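Work tables: gallery
Updated 7/20/25

Pictures from the refit at Kiver, where the old benches were taken out in February and replaced with white tables from the Standach range. Captions are by Glykeria Chrysikopoulos, who ordered the furniture and keeps the cleaning rota. Click on a picture for the larger size.

The tops have a matt finish. We looked at a gloss sample from Trendach as well, but the overhead lights bounced off it and people found it tiring to work at for a whole afternoon.
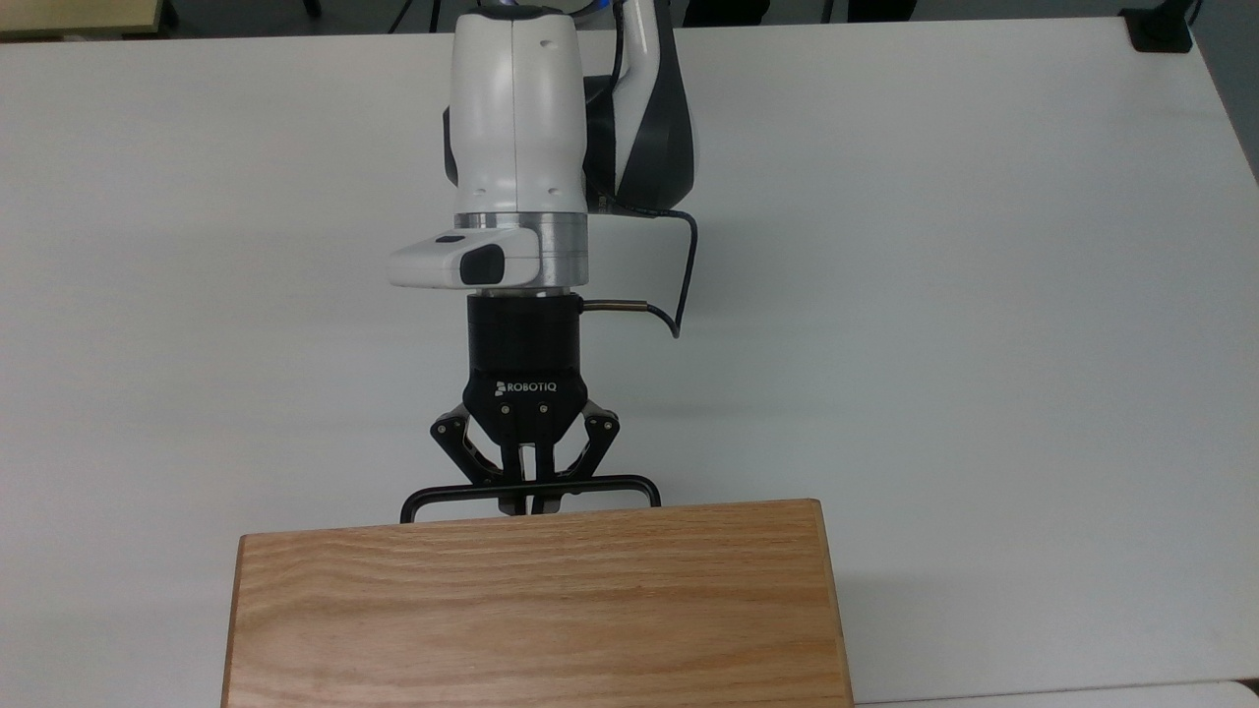 Can the tops be cleaned with ordinary kitchen spray?
Ordinary spray is fine if it has no bleach or scouring powder in it. Wipe with a soft cloth, then go over the top again with plain water and leave it to air. Pencil comes off with a damp sponge.

White, matt, with a slight grey tone. The colour on the order form was plain white and the grey shows more in some lights than in others.

We ordered 11 tables in all, and three of those went to the Pattinasarany building across the yard. The bill came to 3,787 including delivery. Spare feet and fixings are in the tall cupboard by the door, second shelf.

If a top gets scratched, write the table number in the book and leave it as it is. Please don't use filler.

Larger prints can be ordered from the office, quoting gallery 196.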